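How to follow a TV series without missing episodes

Are you always one week behind with your favourite series? With this guide you can make a simple watching plan. It takes one evening to prepare.

First, write down all the series you are watching now. I did this in July and my list was too long, so I kept only three: the crime series Stenmont, the comedy Plurkcombe and the hospital drama Fankhauser.

Second, find the official page of each series and look at the episode guide. Write the date of the next episode in your calendar. Be careful with the time zone, it is easy to be wrong by one day.

Third, open the Plovton app and press "Add to my list". The free account can hold 80 titles. Then go to Settings, choose Alerts, and switch on "New episode" only. If you leave the other alerts on, you will receive many messages about series which you do not know.

For older series, count the hours before you start. Fankhauser has 66 episodes, so with two every evening you need 33 evenings.

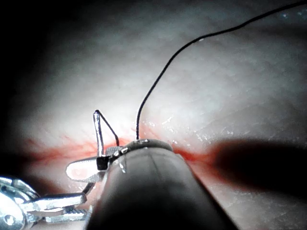

A close view of tissue with a red streak.

Last, check your list once a month. Remove what is finished, and move the series you have stopped watching to "Later". The app does not do this by itself.

Updated: Aug 28, 2021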